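Equipment planning for a two-arm folding cell
Speaker notes – Wanport session, March 6, 2019

Slide 1. Scope
Budgeting for a bench cell that handles folded textiles. Purchase, bench, spares, floor space. Leave control software for the second session. If asked about leasing, say the Skindelano quote is on the handout and move on.

Slide 2. What the quote covers
Two arms, two grippers, power supplies, one set of cables. It does not cover the mounting frame, the table or anything that rolls. Read the exclusions aloud. Last year's plan treated the frame as included and the order went back for a second approval.

Slide 3. Frame
Black aluminum extrusion, side rails with a far crossbar, arms clamped to the side rails. Pidia cut ours to length for $1,364, brackets extra. Pause here. Ask who has priced extrusion in the past year. Clamped brackets allow the arm spacing to be changed without drilling, so the frame can be ordered before the final layout is settled.

Slide 4. Consumables and spares
Finger pads are a consumable and belong in the operating budget. We plan on replacing them every 300 hours. Hold three spare sets per cell. Cables next: anything that loops along a moving arm should have a spare on the shelf on the day of commissioning. Zuccaro ships in August only if the order is in before the fiscal year closes – check the date with your own purchasing office.

Slide 5. Test articles
Small line, often forgotten. Children's towels and blankets, printed and striped, from an ordinary store. Buy duplicates of each pattern and log them as equipment, otherwise they go home or go in the wash and the test set changes.

Slide 6. Floor space
Draw the footprint with the carts and the power strip in it. The table is nearly the smallest part of the problem. Tape the outline on the floor before signing anything, then walk around it. Allow for cable runs on both sides.

Slide 7. Closing figure
Put the capital and operating totals side by side. Leave the picture up during questions. 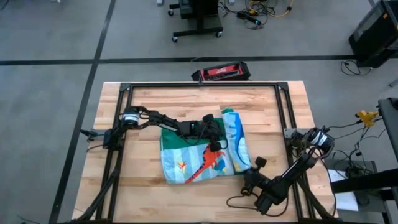
A question from the floor was whether the pads could be moved to the capital line for the first year, as the Skindelano office had apparently allowed for a packing cell, and whether the spare cables could go with them.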